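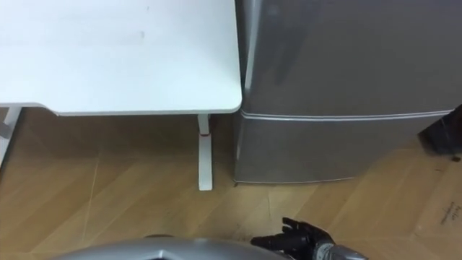

Akua Dankwa schreibt dazu, bei ihr habe der Pliniletti nach dem Umstellen erst mal gar nicht gekühlt, und ob die Wartezeit wirklich sein müsse. Ja. Muss sie.

3 Aufstellen und erste Inbetriebnahme

1. Gerät aufrecht an den Platz stellen. Nicht kippen, nicht an der Tür ziehen.
2. Abstand zur Rückwand: 200 mm. Seitlich reicht weniger, aber Luft muss durch.
3. Füße vorne ausdrehen, bis nichts mehr wackelt. Minimal nach hinten geneigt ist gut – Türen fallen dann von selbst zu.
4. Stehen lassen, 2 Stunden. Nach liegendem Transport über Nacht.
5. Innenraum auswischen, lauwarmes Wasser, kein Scheuermitel. Trocknen.
6. Netzstecker direkt in die Wandsteckdose. Keine Mehrfachleiste.
7. Regler auf Stufe drei. Erst beladen, wenn es innen kalt ist.

Achtung: Kältekreislauf nicht beschädigen. Keine spitzen Gegenstände zum Abtauen, keinen Föhn.

Hinweis: Läuft der Kompressor nicht an, Stecker ziehen, 30 Minuten warten, nochmal. Danach erst Service anrufen (Baseck, Adresse auf der Rückseite vom Heft).

Türanschlag wechseln: siehe Abschnitt 5. Scharniersatz von Vovadel passt, der alte von Asamoah nur mit Unterlegscheibe. Schrauben nicht verwechseln – die kurzen gehören nach oben.

Geräusche am Anfang, Gluckern, leises Knacken: normal. Dauerndes Brummen meist ein Fuß, der nicht richtig aufsteht. Dann zurück zu Schrit 3.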